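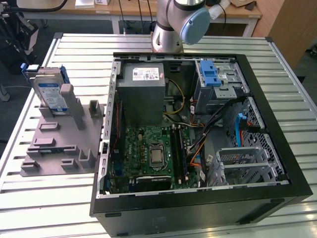 Home News Media Releases Programs Contact

Media release, December
By Josiane Gilbert, Fedoruk Communications

Fedoruk Refurbishing wants the computer under your desk, including the one you've been resting your feet on

Fedoruk Refurbishing has opened its winter intake of retired desktop towers, and is asking offices across the region to look behind the photocopier, where most of them seem to live.

The shop took in 3,591 machines over the past year. Of those, 2,660 went back out the door to schools, libraries and newcomer centres. The remainder were stripped for parts, apart from one that was mostly mouse nest.

Old workstations are especially welcome. Bought for drafting and design departments with a budget to burn, they tend to arrive with a decent graphics card, plenty of memory slots and a power supply the size of a loaf of bread.

"People apologize for them," said Atieno Mwakyusa, bench lead at Fedoruk. "They say it's ancient, it's slow, it's got a bit of dust. Then we open the side and it's a better computer than the one I have at home. The dust is usually more than a bit."

Every tower gets its side panel off on the bench. Coolers are lifted, old thermal paste is cleaned away and fresh paste goes on. Drives are wiped or, if the donor prefers, drilled, a job for which there is never a shortage of staff.

Wevik Logistics will collect from any office with 20 or more towers. Smaller lots can be dropped at the Kallico Street door between 9 a.m. and 4 p.m. Please remove coffee cups, sticky notes bearing passwords, and fax machines. Fedoruk does not take fax machines. It has been asked.

The winter target is 1,000 machines. Custódio Rebelo, who runs the warehouse, described that figure as "ambitious, given where I'm supposed to put them."

Media contact: Josiane Gilbert, Fedoruk Communications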